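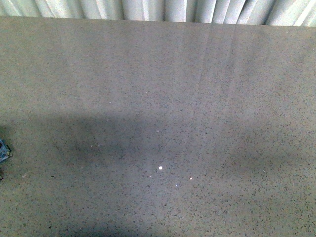

Serrano adds speckled gray to its counter slab line

Jun 18, 2025 | Surfaces | News

Serrano has added a pale gray speckled finish to its line of composite kitchen slabs. The color is sold under the name Indine and comes in a polished version only. Orders opened this week through the company's regular dealers, with first deliveries set for August.

The base tone is a warm light gray. Dark flecks in charcoal, brown and near-black run through it, some as short slivers and some as small dots, with a lighter chip here and there. The flecks follow no direction and do not repeat in a pattern, so a slab can be turned end for end at the cutting table without a change in look.

Indine is made in two thicknesses. The thinner slab is meant for wall panels and window sills, the thicker one for countertops and islands. Both leave the plant with a mesh backing and a film over the polished face, and the film should stay on until the cabinets are leveled.

Horácio Amaral, product manager for slabs at Serrano, said the main request from kitchen fitters was for a counter that could run the full width of a window wall without a joint.

"On a speckled surface the joint is easy to hide if the glue color is right, but most buyers still ask for one piece," Amaral said. "We made the mold longer so that a normal kitchen run can be cut from a single slab."

The polish is the same grade used on the older Pivura colors. It reflects light in soft streaks, most clearly where the counter meets a window or a white curtain. Amaral said buyers should look at a sample flat, at counter height, and in daylight. A sample held upright under shop lighting shows the flecks but gives little idea of the gloss.

Serrano tested the finish at its own plant before release. A total of 603 sample tiles went through the stain and scratch checks, and the wear pad was run for 4,000 cycles on each tile in the final batch. The company has not published the full results. A summary sheet is available to dealers on request.

Cutting and edge work follow the same instructions as the rest of the line. Inside corners at sink and cooktop openings need a rounded cut, and square corners void the warranty. The back edge may be left unpolished where it will be covered by a splash panel. Where the counter ends at open space or in front of a window, the edge should be finished on all sides.

For joints that cannot be avoided, Serrano names Brevex 41 as the matching adhesive. It sets to a light gray and can be sanded flush after full cure - the cure time on the tube applies to a heated room, and cold sites need longer.

Daily cleaning is done with a soft cloth, warm water and dish soap. Scouring powder and oven cleaner should be kept off the polished face.

Sample tiles can be ordered now. Each account is limited to 3 free tiles per color.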